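Refitting and Cleaning the Cupboard Section of a Tall Wooden Cabinet

Last updated: 8 June 2019

The method covers a tall cabinet of the old dining-room type: an open compartment at the top, a drawer below it, and a cupboard with two doors at the bottom. It deals with cleaning the inside of the cupboard, setting the doors so that they meet evenly, and waxing the outside. Allow one afternoon, plus 24 hours for the wax to harden before anything heavy goes back.

You will need:
Two soft cotton cloths and one old towel
A vacuum cleaner with a brush nozzle
A bowl of lukewarm water with a few drops of washing-up liquid
A hand screwdriver that fits your hinge screws
Wooden matchsticks and wood glue
An old toothbrush
Clear furniture wax (I use Gotden, the 125 ml tin is plenty)

1. Emptying

Take everything out of the cupboard, including anything pushed to the back of the lower shelf. Light things in the top compartment can stay if you are only working on the cupboard. Books are best kept at one end and upright. If the cabinet is to be moved at all, clear the top as well and take the drawer out.

Open both doors as far as they will go without forcing them. A door that stops early is usually catching on a skirting board or a neighbouring piece of furniture, and should be freed before you judge the hinges.

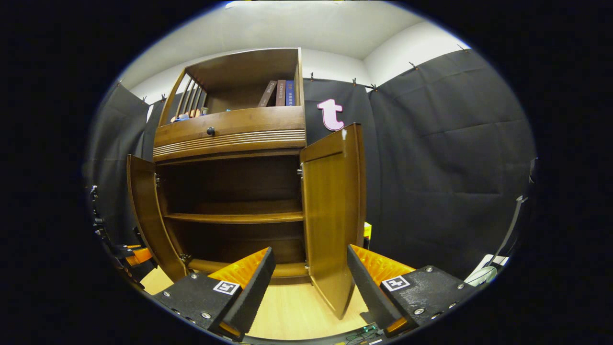

Cupboard emptied, both doors open, shelves bare. Books left in the top compartment.

2. Cleaning the inside

Vacuum first, working from the upper surfaces down. Go along the back edge of each shelf, where crumbs and grit collect. Wring the cloth out until it no longer drips and wipe with the grain. Dry each surface with the towel straight after wiping. Do not pour or spray water into the cupboard.

Leave the doors open for an hour. If the inside smells stale, leave them open overnight with a dish of bicarbonate of soda on the shelf.

Carved grooves and turned spindles hold more dust than flat panels. Use the toothbrush dry along the grooves of a drawer front, then the brush nozzle. Spindles are quicker with a strip of cloth passed behind and pulled to and fro.

3. Checking the hinges

Support the door with one hand under its lower edge and lift gently. Any movement at the hinge means a slack screw. Tighten it by hand — a power driver will strip old wood very quickly.

If the screw turns without biting:
Remove it and keep it with its own hinge.
Dip one or two matchsticks in wood glue, push them into the hole and snap them off flush.
Leave the glue to set for the time given on the bottle.
Refit the screw slowly.

Work on one hinge at a time so that the other goes on carrying the door.

4. Setting the gap

Close both doors and look at the line between them. It should be narrow and the same width from top to bottom. A gap that is wider at the top generally points to a door that has dropped, or to a cabinet that is out of level. Check the level first. Put a spirit level on a shelf, and pack under the low corner with thin card until the bubble is central. Only then go back to the hinges.

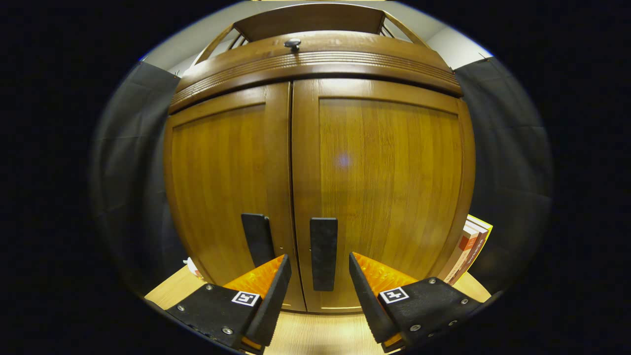 Doors closed, with the dark handles either side of the centre gap.

5. Waxing

Try the wax on an inside edge before using it on the front. Apply a thin coat along the grain, one panel at a time, and keep it out of the grooves in the mouldings, where it dries white. Wipe around the handles with a barely loaded cloth. Buff after 20 minutes. A second coat is seldom needed on a finish that already has a shine.

Repeat the waxing once a year. I do mine in September, before the heating goes on.

Poonam Gautam

Comments (3)

Iselel
Would the matchstick repair hold on a heavier door? Mine are solid and the top screws have come out twice.

Poonam Gautam
Use a glued hardwood dowel for those, and drill a fresh pilot hole once it has set.

drondcombe446
Card under the corner did it. I had been blaming the hinges for years — thank you. Used Zou wax instead, seems fine so far.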